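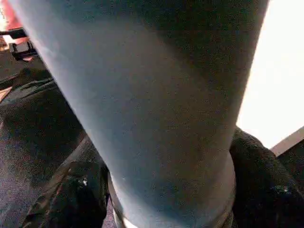 Packing for Trindade: the gallery
Emil Gisler
Posted Nov 25, 2021

I have been asked a few times what I take to the house in Trindade and how it all goes into one bag. I took my time over it on this trip and kept notes. The entries go in packing order, from the first things onto the bed to the last things before the zipper. Click any heading for the larger size.

The trip is two weeks. The house has a washing machine, towels, bedding and a working kitchen, so none of those come with me. I work there in the mornings and walk in the afternoons.

1. The bag
Hikedix duffel, the middle size. I have had it since the old one lost a handle. It opens along three sides, and the lid folds all the way back so the whole floor of it can be reached.

2. Everything out first
All of it goes on the bed before any of it goes in the bag. I leave it overnight if there is time. In the morning I usually put one sweater and one book back.

3. Shoes
Walking shoes, heels against the short end. Sandals sole to sole in a bread bag. I wear the third pair to travel.

4. Socks
Inside the shoes, rolled in pairs. The thick ones go in the toes and the thin ones nearer the top.

5. Pants
Laid flat, waistbands at alternating ends so one side doesn't build up. I don't roll pants. I tried it for a year and they came out with a crease across the knee that stayed until they were washed.

6. T-shirts
Folded in thirds and then in half, standing on their edges like files in a drawer. Six shirts fill the space between the shoes and the side wall.

7. Work shirts
Buttoned at the collar and at the third button, folded around a piece of cardboard. The cardboard came with a shirt years ago. I leave one button open in the middle so the front lies flat.

8. The dark layer
Dark clothes go together. They shed on everything light, and I would sooner have the lint on something that hides it. They are also the softest things I pack, so anything that could dent or scratch goes in with them.

9. The tumbler
The pale blue one with the speckled finish and the metallic rim near the base. I like it lying at a slant, with dark fabric bunched up beside it. Standing straight up it takes the best corner in the bag, and lying level it rolls.

10. What goes inside the tumbler
Tea bags in a sandwich bag, and the small spoon. In March I put a phone charger in there and spent an evening looking for it, so now it is only tea.

11. Does the tumbler need to come?
There are cups at the house. They are small and have thin handles, and I work at a table a long way from the kettle. I left the tumbler at home once and bought another one on the second day. That one lives in the car.

12. Sweaters
One heavy, one light. The heavy one is for the bus if the weather is bad. Folded with the sleeves behind and turned up from the bottom, it makes a block that fills the far end.

13. Rain jacket
Womow, the long one. It goes across the top of everything, unfolded, and gets tucked down at the edges like a sheet. When it rains on the way I can get it out without disturbing anything under it.

14. Wash bag
The flat one with a hook. Toothbrush, paste, razor, comb, nail scissors, a bar of soap in a tin. The soap is cut to fit the tin. Shampoo I buy there.

15. First aid
Blister plasters, tape, tablets for headaches, tweezers. I take tablets out of their cardboard and keep the foil and the leaflet with a rubber band around them.

16. Cables
One pouch. Every cable is wound and closed with a twist tie from a bread bag. Laptop charger at the bottom, phone cable on top, plug adapter in the side pocket.

17. Laptop
Not in the duffel. It goes in the shoulder bag with the notebook and the glasses case.

18. Books
Two this time, one of them long. They lie spine down in the bottom center, where the bag sags a little and needs something flat. I used to put them along the side and the corners got bent.

19. Food for the road
Bread, cheese, apples, the last of whatever is in the refrigerator. It goes in a cloth bag of its own and gets eaten before I arrive, which leaves the cloth bag free for the market.

20. Flashlight
The path from the road to the house has no lights. I put it in the end pocket where I can find it by feel. Check the batteries before packing. I have forgotten this twice.

21. Presents
Coffee for the neighbors and a jar of honey. The jar is wrapped in a T-shirt and then in a plastic bag, and I hold it upright between the sweaters. Nothing has leaked so far.

22. Laundry bag
Folded very small and tucked under the lid. It is an old pillowcase with a drawstring. By the middle of the trip it holds more than the duffel does.

23. Clothesline
A length of thin cord and a handful of pins. There is a rack at the house, but in damp weather it fills up after one load.

24. Flidell straps
A pair of them, around the outside. The zipper on the duffel is fine, but the straps pull the bag down to a size that slides under a bus seat.

25. The list
Taped inside the lid. I cross things off in pencil and erase it for the next trip. The list has had the same mistake in it for years (I wrote "socks" in two places) and I still check both.

26. Keys
House keys for there on a red cord, keys for here in the kitchen drawer once I have locked up with the spare set. The red cord hangs on the doorknob until I leave so that I have to move it to get out.

Changes since the last gallery
The travel pillow is gone. I used it for one nap. The second pair of work pants is gone too. The wash bag is new and holds less, and I haven't missed what came out of it. I have stopped using packing cubes. They are good for a family sharing one suitcase, but in a soft duffel they leave gaps at the corners where a pair of socks would fit.

Coming home
The order is reversed and much less tidy. Dirty clothes go in the pillowcase, and the pillowcase goes in first. The tumbler goes back among the dark sweaters if they are clean. The honey and coffee have been given away by then, and their space is taken up by oranges or a round of cheese.

Prints
I get asked for these from time to time. The gallery pages are on the site in full and you are welcome to print them for yourself. Please write to me before using any of them somewhere else.

Views: 410
Previous gallery: The kitchen shelf, before and after
Next gallery: Walks from the house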